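About Drellby

Last updated: February

Drellby is a small studio that makes and maintains puzzle and strategy games for desktop computers. We also carry out porting and testing work for other developers. The studio is owned by the people who work in it and has no outside publisher.

Our first release was Lamatano, a turn-based game of canal routing. The player has a fixed number of locks, a fixed supply of water and a set of barges that must all reach their berths. The rules fit on one screen. It shipped with 17 levels and a level editor, and the editor was used far more than we had planned for. Players have since uploaded 1073 levels that pass our solver, and these can be reached from the main menu.

The solver is worth a short note, as we are often asked for it. It runs a bounded search on each uploaded level and rejects any level for which no solution is found within 3000 moves. A rejected level is not deleted. It stays in the author's own list, marked as unproven, and can still be shared by file. We know of a few rejected levels that can be solved, and the limit will stay as it is until the search is faster. 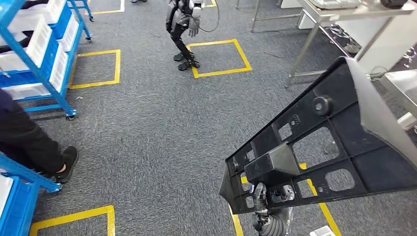
Our second game, Wumbei, is in development. It uses the same grid code as Lamatano but runs in real time, with a pause key that can be used at any point. Orders may be given while the game is paused. There is one difficulty setting. Earlier builds had three, and we removed two of them after testing showed that most players changed the setting once and then started again from the first level.

Wumbei will be sold at a single price with no paid extras. Saves are plain text files and can be moved between machines by hand. Replays record inputs only, so a replay made in one version may not play back correctly in another - the version number is stored in the file header and the game gives a warning when it does not match.

Both games are built on Esetti, our own engine. Esetti handles drawing, sound, input and file access, and very little else. It has no scene editor and no scripting language. Game rules are compiled in, and levels are read from text. The engine is not licensed to other studios, although parts of the input layer have been handed over to porting clients as source code, under the terms of each contract.

Contract work

We accept porting jobs for games with a fixed or slow camera and a code base we can build ourselves. Before quoting we need the full source, a list of third-party libraries and a build that runs on at least one target system. Testing work covers controller support, save handling, window modes and text scaling. Faults are reported with steps, a log and a save file where one exists. We do not offer server hosting or online matchmaking.

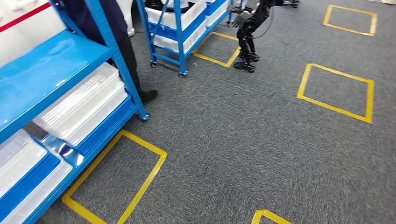
Support

Support is given for the current version and the one before it. Please include the version number shown in the lower corner of the title menu, the operating system and the log file. On a fresh install the log is in the same folder as the saves. If the game was upgraded from Lamatano version 2 or earlier, the log may still be in the program folder.

Modified copies are allowed, but we ask that faults are first repeated on a clean install. Refunds are handled by the shop where the game was bought.

Press and video

Footage of our games may be shown and earned from without asking. Review copies are sent out on request, normally once the release build has been fixed. Requests for keys should come from an address listed on the channel or site in question.

Filed under: Studio, Indie Games, Puzzle & Strategy

2 comments | 17 shares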